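I am in the last week of clearing my aunt's flat in Millcombe, and I will write a little here each evening so I don't forget how it went.

Today was furniture day. Most of it was easy. The wardrobe goes to my cousin, the two chairs go to the charity shop, the kitchen table has been promised to the neighbour since March.

Then the vanity table. White, carved legs, scrolls, everything you can imagine. My aunt bought it in Dewan and paid 423 for it, I still have the receipt. She was very proud of this table and I was never allowed to put a glass on it.

I took it to the big hall on Ralline Road, where they let people keep and sort furniture for a small fee. It is 87 cm wide, and I had measured the lift in the flat, but not the door of the hall. It went in on its side, slowly.
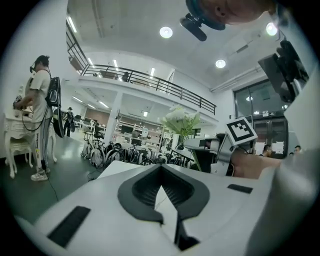

Lajos Erdős wrote to me that I should not paint it. He says white furniture of this type looks tired for one year and then people want it again, and with paint on top you lose the edges of the carving for ever.

Lajos, thank you, I was close to buying the paint. I had even chosen a colour, a kind of dark green. So now I think I will only clean it. Warm water, a drop of soap, an old toothbrush for the scrolls.

Question for those who know: how do you clean the deep parts of a carved leg without making the wood too wet? I tried cotton buds on one leg this evening. I used 19 of them and it took around 2 hours. There are three more legs.

Somebody asked about the things on top. These are not part of the table and they are not for sale, sorry. The table also is not for sale yet — I have to ask my sister first, she lives in Stalemeck and she answers when she answers.

Small update. My sister answered. She wants it. She has no place for it, but she wants it.

So now I must find a van. If you drive from Millcombe to Stalemeck before the holidays and have some room in the back, please write to me. I can pay the petrol and I will help to carry.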